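August 2025
Posted by Valdir Guerra

1/ Some notes on sorting out the kids' dishes, for anyone else staring into a cupboard full of plastic. I've been putting it off since March.

2/ We had two shelves of it. Cups with no lids, lids with no cups, plates from three different sets, and a bowl shaped like a boat that won't stack with anything. Opening the door meant catching something.

3/ First thing was to take the lot out and put it on the floor. I don't know a way around this step. If you leave half of it in the cupboard you just shuffle it.

4/ Anything cracked went in the bin. Anything that smelled like old tomato sauce after a wash also went in the bin. I tried bicarb on two of the containers and left them overnight. Still tomato.

5/ The boat bowl stayed. There was a vote and I lost.

6/ The Grekex cups went to my sister. They're good cups but they're tall and narrow and ours get knocked over at every meal. Hers are older and sit up straight.

7/ What we settled on is a tray per kid. The tray lives on the low shelf, their stuff lives on the tray, and they can carry the whole thing to the table themselves. It comes back to the sink the same way.

8/ A tray needs a rim. We started with a flat Zavoson board and the cups slid off it on the second day. A raised edge all the way round fixes that. Rounded corners are easier to wipe out too.

9/ Size matters more than I expected. I measured the shelf at 348 mm deep and still bought a tray that was too long for it the first time, having measured to the door and forgotten the hinge. Took it back.

10/ Colours. I don't care about matching. I do care that each kid can tell which one is theirs from across the kitchen, and that the colours aren't so close that we have an argument about it at 7 in the morning.

11/ Cups with handles for the younger one. The older one says handles are for babies, then uses the handle.

12/ Two cups on the tray beside the plate. One is for water and one is for milk. The peach plate with the painted pattern takes up most of the right side, and the lime-green one is the spare, so it stays off the tray.

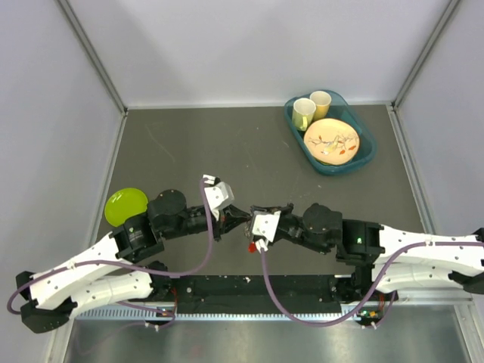
13/ Washing up. I rinse the tray last, after the plates and cups, and stand it on its side against the tiles. If it goes away wet the shelf gets a ring. The painted plate gets a soft sponge and the scourer stays away from it.

14/ Cost so far: one tray, $2 at the Seixas op shop. Everything else we already owned. The tray I returned was a lot more than that and no better.

15/ Still to do: the drink bottles. That's a separate drawer and a separate bad mood. My daughter has labelled it Badness in marker, so I suppose it has a name now.

16/ If you've got a system for bottle lids that doesn't involve a bag of lids hanging off a hook, I'd like to hear it.

Comments

marg_in_the_hills
We do trays as well. Put a damp cloth under the cups if you have a slippery one, it stops them travelling.

tobyk
Did you try sunlight for the tomato smell? Couple of days on the windowsill worked on ours. Stain faded a bit too.

Valdir Guerra
@tobyk Didn't think of it and they've gone out with the rubbish. Will try it on the next one.

pennyfarthing_68
Bottle lids: I screw them on and store the bottles upright in an old wine box with the dividers left in. Takes up room but no loose lids.

lowshelf
Keep the boat bowl.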